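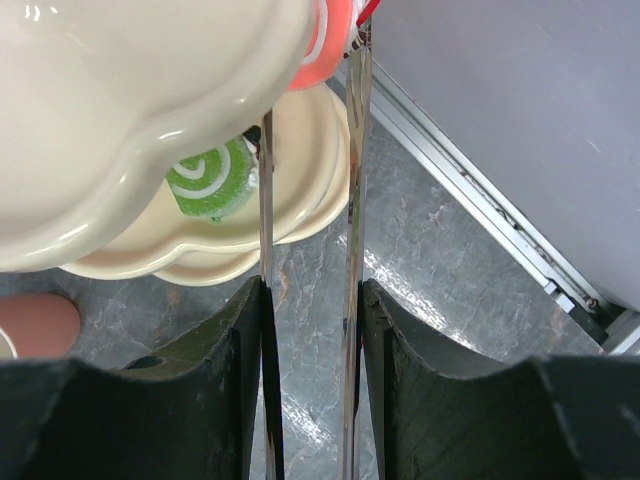
The tableware swap is back!

October's swap was the best one yet, and I'm still grinning about it. By the time the kettle went on at the Nindthorpe hall we had 411 pieces laid out, and people were already holding things up to each other across the tables before Hamish Hoani had finished his welcome. (Sorry, Hamish. It was a good welcome.)

If you haven't been before, it works like this. You bring any dishes, mugs or serving pieces you've stopped using, you get a paper ticket for each one, and you trade the tickets for whatever catches your eye. No money, no haggling. Maricruz Solís keeps the tickets in an old cookie tin and she will wave you through if you're one short.

I have a real weakness for scalloped dishes, and cream ones most of all. That wavy edge makes anything look like a treat, even a square of green jelly candy with sugar on it. They stack nicely too, one flower shape inside another, so you can keep a pair out on the counter all week and still have room to make a sandwich. Peadar Keogh bakes flat almond cookies that look wonderful on a plate like that, and he has promised to send the recipe for the next issue. I'm holding him to it!

Mugs were the other big hit. Donal Costello has been telling everybody to give up on matching sets and pick colors they like, and after this month I'm completely with him. A soft pink next to a pale green is so cheerful first thing in the morning, and then one tall black mug with a light inside gives the whole row some backbone. Put each one on its own round wooden coaster and it looks as if you planned it.

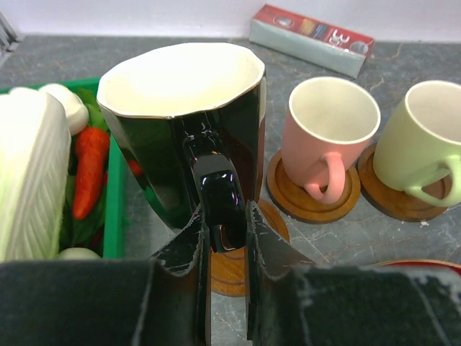 Black, pink and green, each with a coaster of its own.

A word about wooden coasters while I'm on the subject: wipe them, don't soak them. Mine went through the dishwasher once and came out shaped like potato chips. A little mineral oil on a rag every couple of months keeps the color warm. The raised-rim kind is my favorite, especially for anyone who fills a mug as full as I do.

We came away with 26 pieces that didn't find a home. They're boxed up in Diarmuid Carroll's garage and will be first out on the table next time, so if you had second thoughts about something, it may well still be there. Doors open at 2 in the afternoon, same hall, side entrance. Please wrap your things in newspaper or dish towels, and bring a sturdy bag for the trip home.

We're short on small side plates and would love more bowls. Teapots with lids are always welcome, and so are lids without teapots, you'd be surprised who needs one.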